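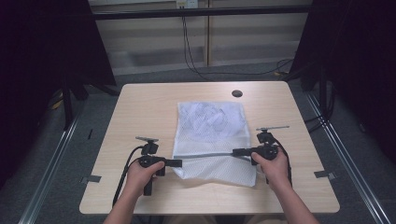
Grustmont open day: mesh bag set

README

Hi! I put this folder together after the May open day at Vostum, where Teresa Falcão let a bunch of us try the hand-held grippers (I got hooked and went back for a second turn). It's a small set, 30 recordings, nearly all of them with the mesh bag.

What's in it

Each recording has a head view plus one view from each gripper. The folders are named by visitor number, 1 to 9. Number 4 is me, so go easy on that one! My first 2 tries are in there too, and I kept stopping to ask questions.

The task is the bag on the table, one gripper on each end of the gray strip, and you pull it straight. Sounds like nothing. Then you try it with black jaws where your fingertips should be, and suddenly you're thinking about your elbows.

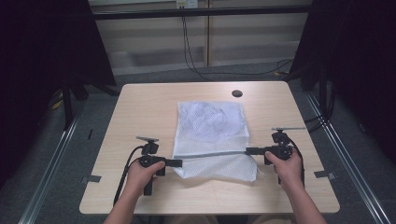
Head view, both jaws on the strip.

Teresa's tip was to hold the handles like you'd hold a garden hose, and to watch the strip and forget about your hands. I wish I'd heard that before my first try.
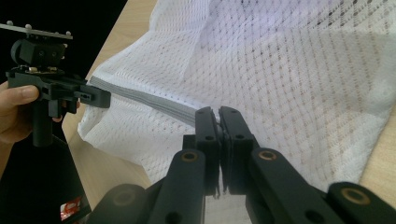
Things to know before you use it

Times in the log are from the Eltero laptop, and its clock runs a little fast. I haven't fixed them. The notes column is whatever people said out loud, typed up by me, so spelling is all over the place.

Visitor 7 left early and has only one recording.

The Costello folder is from the afternoon group and uses the same layout. Questions or mistakes, drop me a line and I'll update the file.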